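Draft 2, still need to fix the references

## Marked fruit: do people leave it on the shelf?

**Why this.** Fruit with scuffs and spots gets left behind and then binned. Wanted to know if shoppers mind as much as shops think they do. Also wanted to know if money off changes anything. Local only, Grukinach, because no car.

**Where.** Hestelon (the supermarket by the bus station) and Erraji, the fruit stall on the market. Both said yes to us standing outside with clipboards. Hestelon wouldn't give waste numbers, "head office". Erraji let us weigh the throw-away crate.

**What we did**

- 200 short questionnaires, half at each place
- weighed the crate at Erraji at closing, one evening only (should of been more, see Problems)
- asked stallholder what goes first

Questions were kept short. Do you pick fruit up before buying? Would a mark on the skin put you off? Would you buy it cheaper? Which fruit do you worry about most?

**Results**

51% said a mark on the skin would put them off. Less than we guessed. Older shoppers minded less, several said they grew up cutting the bad bit off. Price mattered more at the supermarket than at the stall, where people mostly just ask for a bag of whatever's good.

Crate came to 3,566 g. Mostly soft plums and peaches. Apples hardly any. Stallholder reckons thick-skinned fruit is the most unfairly treated, as the outside tells you very little about the seeds. Bananas go either way, people want them green or want them for cake, nothing in beteen.
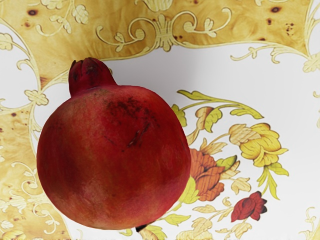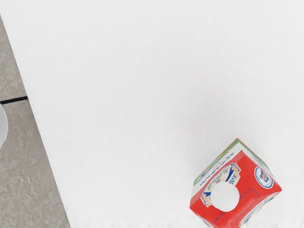 Jad Akl thought we were measuring the wrong thing. What people say with a clipboard in front of them and what they put in the basket are different, he said, and he would leave marked and unmarked fruit side by side at the same price for a morning and see what was left at noon. He also wanted to know whether anyone had asked about fruit bought for juice, where looks shouldn't come into it.

Fair points. Nobody asked about juice. Would add it.

**Problems**

One evening of weighing is not enough to say anything about a normal week. March is also a bad month for plums, these were imported and had travelled a long way. The question about price didn't say how much cheaper, so some people answered "depends" and we had to leave those out of that chart. Lost one sheet to Buster (dog, ate it), had it re-done.

**If we did it again**

Side by side test at Erraji, as above. Weigh every evening for a fortnight. Ask Hestelon earlier and in writing. Put actual prices on the form.

Charts are in the folder, printed copy to follow once the library printer's working.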